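The Handheld Teacher: A Review of the Stullatix Demonstration Kit

Equipment Review - April 2024

By Anju Kaushik

For most of the past decade, an organization that wished to teach a robot arm a new manual task had first to own the robot arm. The Stullatix demonstration kit, distributed in this country by Traltmont, belongs to a growing category of products that separate the two purchases. An operator holds a two-fingered gripper fitted with a camera, carries out the task by hand, and hands over the recordings for training. The arm can be leased later, or shared, or left to a partner institution.

This magazine was given the use of one complete kit for 39 days. It was assessed at the Yadav Centre for Applied Automation, where program director Ravindra Srivastava has overseen the evaluation of handheld collection equipment for small manufacturers and repair shops. The centre received no payment from the distributor, and the kit has since been returned.

What is supplied

The kit arrives in a single moulded case. It contains the gripper with its camera mount, two pairs of interchangeable fingers, a charger, a calibration card and a licence for the Plelletti desktop software, which sorts and checks recordings before they are exported. The fingers are fastened by machine screws into brass threaded inserts, an arrangement the centre's technicians welcomed. Inserts of this kind tolerate repeated removal far better than screws driven straight into a printed part, and the fingers were changed many times over the course of the review.

The printed manual is thorough on assembly and rather thin on technique. It devotes 5 pages to charging and storage and a single paragraph to the question of how quickly an operator ought to move. Traltmont has advised that a revised edition will be issued in June.

The task selected

The centre's staff chose household electrical accessories as the principal test. A power strip with its cable and plug is a familiar object, inexpensive to replace, and awkward in ways that matter to anyone hoping to automate bench work. The body is rigid and the cable is flexible. The plug may come to rest on any of its sides, and the cable's loop takes a different shape whenever it is disturbed. White plastic on a pale tabletop also offers little contrast to the camera, a condition that many vendors' own demonstrations avoid.
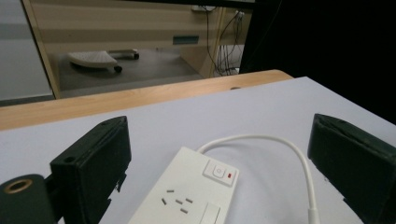 Sudheer Salian, the centre's senior technician, wrote the protocol. Each recording was to begin with the strip placed at a fresh angle and the cable allowed to fall as it would. Operators were asked to approach at an even pace, close the fingers, complete the assigned movement and withdraw. No mains power was connected during any session, in keeping with the centre's safety policy on electrical accessories.

Staff completed 278 recordings under this protocol. The Plelletti software accepted the great majority at first import. Those it rejected were flagged for abrupt motion or for loss of tracking, and in Mr. Salian's judgment most of the rejections were fair. He was less satisfied with the reporting. The software states that a recording has failed without indicating the point at which it did so, and the operator is left to scrub through the footage in search of the fault.

Handling

The gripper is comfortable for short periods. Its balance favours the front, and both of the principal operators reported fatigue in the wrist toward the end of longer sessions. Shivam Rawat, who performed the larger share of the work, adopted a practice of resting the unit between recordings and found that his rejection rate improved as a result.

The wide camera view is among the kit's real strengths. Both fingers remain visible at the lower corners, which allows an operator reviewing the footage to judge the approach as well as the grasp. It also takes in a good deal of the surrounding room. Purchasers with privacy or confidentiality obligations should consider where they set up their table, as the software provides no means of masking the background.
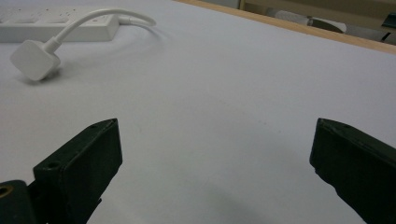 The plug proved the more demanding of the two grasps. A squared block with rounded corners gives the fingers a reasonable surface when it is approached across its narrower dimension, and a poor one otherwise. Mr. Rawat learned to rotate his wrist before descending, a correction that then appeared consistently in the recordings. Whether such a habit benefits the eventual robot depends on the reach of the arm in question, and the centre recommends that purchasers settle on an arm before they train their operators - or at the least obtain its joint limits.

Finger wear deserves mention. The matte surface marks with use, and although scuffing had no measurable effect on grip during the review, the gripping faces should be inspected at regular intervals. Replacement fingers are sold only in pairs.

Cost and support

Traltmont lists the kit at $900 per month on an annual agreement, inclusive of software and telephone support. Dinesh Tyagi, who manages purchasing for the centre, considers the figure reasonable for an organization with a defined project and difficult to justify for one that is merely curious. A shorter term is available on application, at a higher monthly rate. Support calls placed during the review were answered promptly and in both official languages.

Assessment

The Stullatix kit is well built, sensibly packaged and capable of producing usable recordings in the hands of staff with modest preparation. Its software requires further development, particularly in fault reporting, and its manual does not yet serve the new operator well. The centre has recommended the kit to member organizations that have at least one technician available to supervise collection, and has asked to examine the revised manual on its release.

Enquiries regarding the full evaluation protocol may be directed to Mr. Srivastava's office at the Yadav Centre.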